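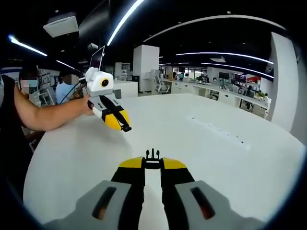 White table, office side.

May, glue notes, 9.40 am start

Second go at the Plekum wood glue. The label says full strength in 30 minutes at room temperature. I don't believe it, and the first batch of joints gave me no reason to.

Cut 20 lap joints from the leftover pine, same overlap on all of them. Half got Plekum, half got the old Zombridge we've used for years. Clamped the lot and left them alone while I did the invoices.

Pulled one of each at the half hour. Plekum let go with a hand twist. Zombridge held, but it creaked, so I wouldn't call that a pass either. Put the rest back in clamps until after lunch.

Best Plekum reading this afternoon was 2360 newtons on the pull gauge. Looks great on paper. The next one from the same pot failed well short of it, in the glue and not the wood, and I can't see a difference in how I spread it. One good number doesn't sell me.

Things I don't trust yet:
- the gauge, last checked before the move from Kakelska
- my clamping, which is by feel
- the pine, 7 of the pieces had a bit of sap near the end

Kubíček's rep says cold benches are the usual culprit. Maybe – but the shop was warm enough for short sleeves, and the Zombridge sat on the same bench.

Left to do: wipe the sappy ones with metho and run them again, borrow a second gauge, write the open date on the pot. No reordering Plekum until then, whatever colour the discount sticker is.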